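Kolwood Opens Household Sorting Room to Residents

The Kolwood Neighborhood Center has opened a sorting room for residents who are moving, downsizing or clearing out a family home. The room became available in October and will remain open through the winter.

Residents may bring in small household items and arrange them on the tables before deciding what will be kept, given away or recycled. The center has also begun a tool lending service, which operates from the same room. Cases of basic hand tools may be borrowed for up to nine days at no charge.

"Many people come to us with one box of things they cannot place," said Rodica Vasiliu, who manages the center. "A shoe, a plate, a piece of foam from some old packaging. They need a clear surface and a little time."

The service was proposed by Azlan Ngau after a survey of 700 households in the district. Respondents asked most often for work space, followed by access to tools for small repairs – tightening a chair leg, hanging a shelf, measuring a doorway before a move.
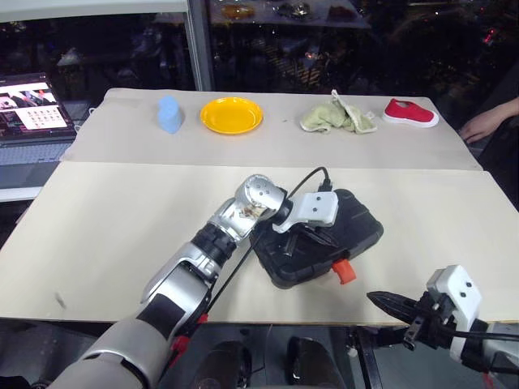
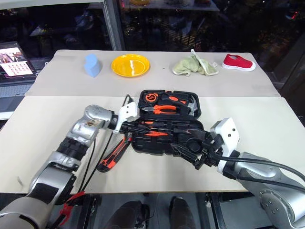

A black tool case on the front table, closed in the first picture and open in the second, with pliers, a tape measure, a hammer and screwdrivers.

How to Borrow a Case

Residents aged 18 and over may register at the front desk with proof of address. The center currently holds 36 cases, and each household may borrow one at a time. Borrowers are asked to open the case at the desk and check its contents against the card before signing. The same check is made on return.

Each tool has its own place in the case and should be put back there. Missing or damaged items should be reported to the desk. The center will not charge for ordinary wear.

Caoimhe Cronin, who coordinates lending, said that power tools are not included in the service at present. A decision on drills and sanders is expected in the spring.

Tables in the sorting room may be reserved for up to five hours. Items left overnight will be moved to storage – owners may collect them from the front desk.

Filed under: Community News, Home & Repair

14 shares | 3 comments

Aitana Peñalver
Is the sorting room open in the evening? I work until 6 and the desk did not pick up when I called.

S. Arrieta
Borrowed a case to put my daughter's bed together. Everything was in it. Would like to see a longer level added.

mina_k
Please do get drills!! I would sign up tomorrow.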